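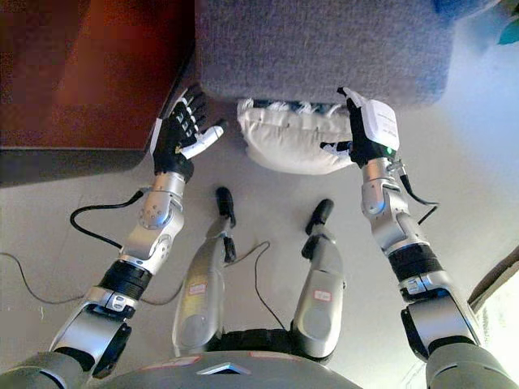
Irena Bednarek

The assignment for the Home and Interiors module was to take one corner of a real room, live with it for a while, and report on how its furnishings behave. Most of my classmates chose kitchens, which have drawers and therefore plenty to say for themselves. I chose a gray armchair and a white pillow, on the theory that it would be less work. My notes came to nearly 2,000 words, most of them about the pillow.

The corner is in the front lounge at Larkby, the shared house where I rent the small bedroom over the stairs. My question was a simple one: does a decorative pillow belong on a chair that people really sit in, and if so, where on it?

The corner

The armchair is upholstered in a woven gray fabric, with a rounded back that curves into the arms so the whole thing makes a U around whoever is in it. The seat cushion is thick and boxy and takes up most of the inside of the U. The floor is pale gray as well. Somebody clearly liked gray, or had a coupon.

The pillow is white, or cream if the light is being unkind, and it has a fringe. I would like to put on record that I wasn't consulted about the fringe. It catches on sweaters and it sheds, and it is also what every visitor compliments first.

A dark, shiny table stands close to the chair. It reflects anything with a color in it, so in the evening that side of the corner can look like a small nightclub. I had planned a section on lighting and dropped it.

Method

For eight weeks I noted where the pillow was when I came down in the morning and again at 9 p.m. My housemates, Leobardo Arellano and Hemant Tiwari, were told to use the chair normally. Hemant took this as permission to eat soup in it.

I allowed three entries in the log: on the seat, against the back, and on the floor. By the second week I had to add "under somebody," and after that "partly under the chair," a category I had not expected to need and then used constantly.

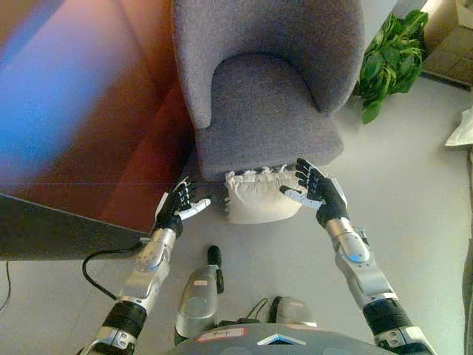
What happened to the pillow

The floor won. A plump pillow on a deep seat cushion leaves a grown adult perched on the front half of the chair like someone waiting for a dentist, so the first thing anyone does is pull it out and drop it. Once it is down there, a heel does the rest, and it ends up by the front edge of the seat with its fringe brushing the upholstery.

Leobardo argued that this made it a footrest, and that I should just write it up as one. I tried it for an evening. It is too soft to be a footrest and too clean, at least at the start of the evening.

Putting it back is a job of its own. Grab it by the middle and it folds, and you end up hugging it. One hand on each side works better, with a push to seat it

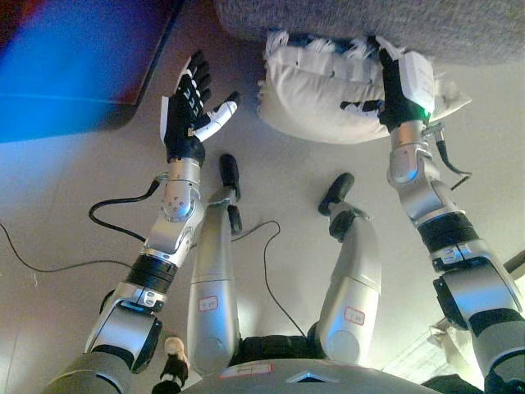
and then a tug at the corners so that it doesn't slump. I timed nothing here, but it is quicker than making a bed and about as rewarding. Fringe goes up, in my opinion. With the fringe at the bottom it gets trapped against the seat and comes out looking chewed.

I also tried three ways of placing it. Flat on the seat looks like a dropped marshmallow. Square in the middle of the backrest looks right and is the most uncomfortable. Leaning upright to one side, tucked into the curve of the arm, was the only arrangement that survived contact with Hemant, who used it as an elbow rest and left it alone for 15 minutes at a stretch.

The plant near the chair deserves a mention. Its leaves are broad and bright green, and against all that gray it does more for the corner than the pillow does. It has never once been on the floor in somebody's way.

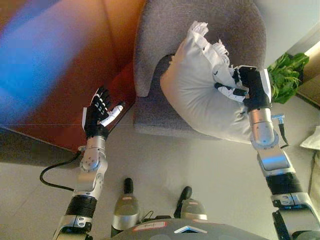
Recommendations

Keep the pillow, but get a flatter one. The chair is deep enough for a thin pillow and a person, and not for this pillow and anyone over the age of ten.

If the fringe has to stay, keep it at the top and wash the cover more often than you think you need to. Ours went through the machine in December and came out noticeably whiter, which was embarrassing for everyone.

Find the pillow somewhere to go when it's evicted. A basket beside the chair would do. I proposed this at house dinner and was told a basket would only fill up with mail.

Limits of the study

One chair, one pillow, and two housemates who knew they were being observed. Leobardo has admitted to moving the pillow on purpose "to help the data." I have left those entries in, as I can't tell which ones they are.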